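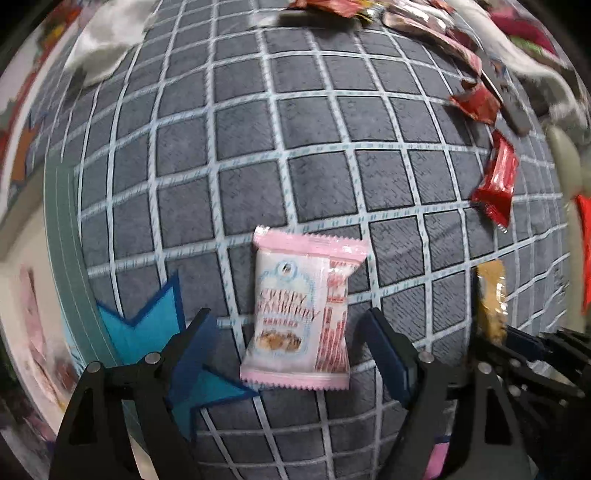 Issue 55, page 12

In Praise of the Biscuit Tin
by Berenice Serrano

My grandmother kept her biscuits in a dented square tin on top of the wardrobe, and getting one meant fetching a chair, asking permission and then waiting while she prised off the lid with the handle of a spoon. I have been thinking about that tin all through August, mostly while standing in the kitchen at work with a little packet in my hand, crispy cranberry one day and something with oats the next, each one sealed up for a single person to eat alone at a desk.

I don't want to be unkind about the packets. They travel well, they keep their snap, and anyone who has nursed a relative in hospital will know what it is to find one at the bottom of a handbag at four in the morning. But I do think we have let them take over, and I think we have lost a bit of company along the way.

A tin has to be opened in front of people. You offer it round, somebody says they really shouldn't, somebody else takes two and blames the cold weather, and before you know it you have heard all about the new baby or the trouble with the roof. When I had my first job, at the old Villalobos print works, there was one tin for the whole floor and I learnt more over it in a month than in any meeting I have sat through since. At Vostby, where I went next, we had a machine in the corridor. It was a perfectly good machine — and I couldn't tell you the name of anyone who ever used it.

People will say a tin is unhygienic, or that it goes soft, or that Martin from accounts will eat all the shortbread. Well, let him. A little grumbling over shortbread is a friendly sort of thing, and it gives you something to talk about on the stairs.

So I have bought a tin for our office, secondhand, with a faded harbour on the lid and a rather stiff hinge. It lives beside the kettle. I filled it with ginger nuts on the first morning, and by three o'clock someone had added a few custard creams and left no note.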